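Cosport Sectional Sofa, cream-beige

We've had the Cosport in our own front room for two winters now, and it's the sofa everybody drifts toward – long enough to stretch right out on, with soft tufted panels all along the back. 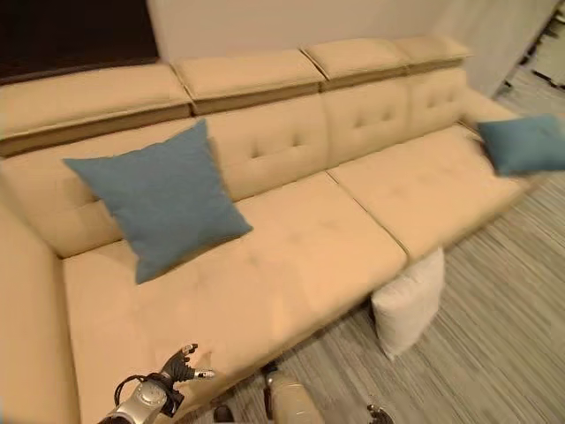 Seat height is a comfortable 14 inches, and the four headrest cushions are lovely for anyone who likes to lean back and doze. Throw pillows are sold separately. Call Hidayah Halim for delivery times, and do measure your doorway first!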